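Notebook, finish bench, January
Lamont table top oil, second round of coupons

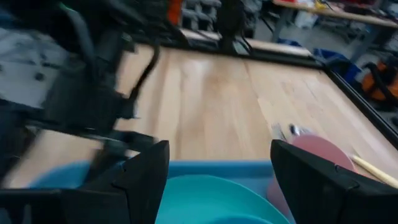
Carried over from the last entry: the Ladetti hardwax oil was still marking under a damp glass at day seven, and the Lornetti was not. Both were applied by the same hand from fresh cans, so the can age question from the first round is closed. What is still open is whether the difference comes from the oil or from the sanding schedule. The first round went to 180 on the Ladetti coupons and 220 on the Lornetti ones. My mistake. I copied the schedule off the cans and did not level them.

Second round, all coupons from one ash board, Balatness yard stock, kiln dried. Moisture at the start 8.1 on the pin meter, 8.4 at the far end. Planed, then sanded 120, 150, 180. Water popped once, left overnight, knocked back with a worn 180 by hand. Vacuumed and wiped with a dry cloth. No tack cloth this time. Prys Gwilliam thinks the resin from the tack cloth was what gave the fisheyes on coupon B3, and I have no better idea.

Coupon blank weight before oil, coupon A1: 589 g. The others were weighed too, and are on the sheet inside the back cover. Scale reads to 1 g, which is too coarse to say anything useful about a thin coat. Ask whether the small scale can come down from the mixing room for the third round.

Application
Coat one by white pad, worked across the grain and then with it. Left ten minutes, then excess off with cotton. Second wipe at twenty minutes. The Ladetti was dragging by then and needed more pressure to clear. Lornetti wiped off easily at twenty and still easily at thirty.
Coat two the next morning, half the volume. Same wipe times. Coupon A4 got no second coat and is the control for one-coat work.

Room held at 64 F during the first cure night. That is lower than either can asks for. The heater timer had been set back and I did not see it until 7 a.m. Moved the timer and logged it here so that the slow first night is not blamed on the oil later. The two brands shared the rack, so the comparison should hold. The absolute cure times will not.

Water test, day four
Wet ring, glass base, one hour, then wiped and left an hour before reading.
A1 Lornetti, two coats: no ring by raking light.
A2 Lornetti, two coats: no ring.
A3 Ladetti, two coats: faint ring, gone by late afternoon.
A4 Lornetti, one coat: ring, still present next morning.
A5 Ladetti, two coats, buffed between: no ring.

A5 is the interesting one. The buff was with a maroon pad and took off the dry grain ends that the pop had missed. A3 had those ends left on and you can feel them with a fingernail. So part of the first-round result was probably surface prep. The Ladetti may be fine at 180 with a buff. One coupon is not enough to say so.

Sheen
A1 and A2 read close to each other. A5 a little higher after the buff. Prys prefers A3 for color, says the Lornetti pulls the ash toward yellow. I can see it next to a raw offcut and not otherwise. The customer will not have a raw offcut.

Width check on the real top while it was on the trestles: 700 mm at both ends, no cup across the middle with the long straightedge. Good. Do the underside with the same oil and the same number of coats. The sample top from last winter was oiled on the show face only and moved 2 mm by spring.

To do
Repeat A3 and A5, three coupons each.
Hot mug test at day fourteen, ceramic mug, no coaster.
Rags: wet them and hang them outside, flat. Found a balled one in the bin under the bench again.
Order maroon pads. Last one is on the sander.
Scale.

Day seven readings go on the next page. No oil on the Lamont top until those are in.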